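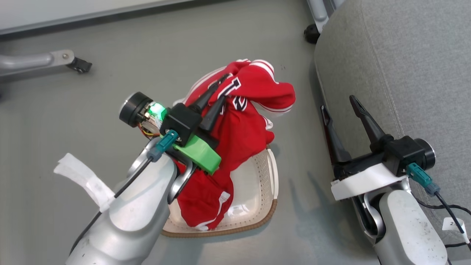

# Vanden Laundry Notes

Welcome! Vanden is a little collection of notes on laundry that's annoying to fold: team jerseys, track jackets, anything with big numerals and slippery sleeves. If you've ever dug a red top out of a white plastic basket and wondered which end was the collar, you're in the right place.

Pentti Ojala started the list and Aino Kiiskinen keeps it tidy. We have 744 entries now, and we love every wrinkled one of them!

## What's in an entry

- **item**: plain name, like `jersey`, `jacket` or `towel`
- **color**: main color first, then trim (`red/white`)
- **state**: `crumpled`, `flat`, `folded` or `hung`
- **holder**: basket, shelf, chair, floor
- **notes**: anything you want to say, up to 70 words

Use `crumpled` even if only the sleeves are a mess. A sleeve hanging over the lip of the basket still counts as in the basket (we argued over this for most of November).

## Folders

- `durow/` has sportswear, and it's my favorite part by a mile
- `mckinnon/` has sheets, towels and other big flat things
- `ladadent/` is socks. So many socks.

## Folding numbered tops

1. Shake it out and find the collar.
2. Lay it with the numerals face down.
3. Bring both sleeves across the back, stripes lined up if there are any.
4. Fold the sides in, then fold up from the hem.
5. Flip it over so the number shows on top.

Step 5 makes finding the right shirt so much faster, try it!

## Known gaps

Two entries in `mckinnon/` still have no color. Hoods aren't covered well either, and `jacket` is doing too much work as a label. Aino wants to split it into zip and pullover, and I'm all for it.

## Adding your own

Copy `blank.md`, fill in what you can and send it over. Half-finished entries are welcome.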